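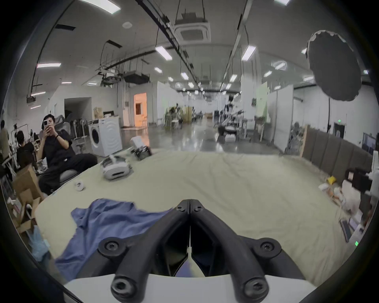

Teaching bedmaking with a hand-held gripper: how we run a shift at Lidine

I've been making beds for a living for a good while, first at a hotel laundry and now at Lidine, where we do linens for guesthouses in and around Jurnudia. These days part of my week goes to teaching the job to a machine. People keep asking me how that works from the worker's side, so I'm writing down how I run a session, plus what it has done to the rest of my job. If your shop is about to start something similar, steal whatever you like.

Before you pick anything up

Strip the bed down to one fitted sheet and leave the wrinkles in. I know! It goes against everything in me too. But if you smooth it all out first, the recording has nothing to learn from, and you'll end up with a robot that's great at beds that are already made.

Pick one task for the whole session. Mine is usually "grab the cloth, pull it to the corner, let go." Write it on the whiteboard in those words. The first time we did this, three of us had three different ideas of what "fold" meant and we threw out most of the morning.

Next, check the grip. Squeeze the trigger all the way and make sure both fingers close evenly. Wiggle the screws with a fingernail. If one moves, tighten it with the hex key now, before you have a hundred takes in the can.

Doing a take

1. Start with your hand above the bed, a little back from the cloth. Hold still for a slow breath.

2. Come down at an angle. Straight down pushes fabric away from you, and then you're chasing it all over the mattress.

3. Pinch a fold, never a flat spot. If there's no fold, nudge the cloth until you get one.

4. Pull slower than you would with your own fingers – slower than that, even. My trainer from Krasniqi used to tell me to pretend the sheet was asleep, and I still think of that.

5. Open the fingers, lift off, and hold still again before you stop recording.

6. Mess the cloth up differently and go again. Bunch it, drop it, turn it over. Don't put it back the same way twice.

If you fumble a grab, keep rolling and fix it. We used to delete those, until the Krasniqi folks told us the recoveries were some of the most useful takes. We'd already trashed 353 of them by then. Ouch.

How many is enough?

I aim for 10 takes, then put the tool down for 5 minutes and stretch my wrist. My best shift was 869 seconds of clean pulling without a slip, which sounds like nothing until you try it with your elbow up the whole time. Switch hands if you can. Swap people if you can't.

What changed for us

Okay, the part everybody wants to hear. Did the robot take the job? At our place, so far, no, but it did change the job. The arm, which we call Fernovska after the street it got delivered to by mistake, straightens the test sheets and hands them off. It's slow and it hates elastic corners (same, friend). The tiring reach across a big bed is where I'd like it to help most, and we aren't there yet.

What I didn't expect is the talking. When you teach a machine, you have to say out loud what your hands have been doing for years, and I've picked up two or three tricks from coworkers who never thought to mention them.

There are parts I don't love. Session days pay the same as floor days here, and I think they should pay more, since it's our know-how going into the thing. We asked for that in writing and got a small bump starting in July. We also asked who gets to see the recordings, and now there's a sheet taped up by the time clock. If you're in on this from the beginning, ask both questions before the first take – it's a lot harder later.

Cleaning up

Wipe the fingers with a barely damp rag, dry them, and put the tool back on its charger. Write your task, your take count and anything odd in the log. Then make the bed properly, by hand, with real corners. I always do.

Last updated 6/1/26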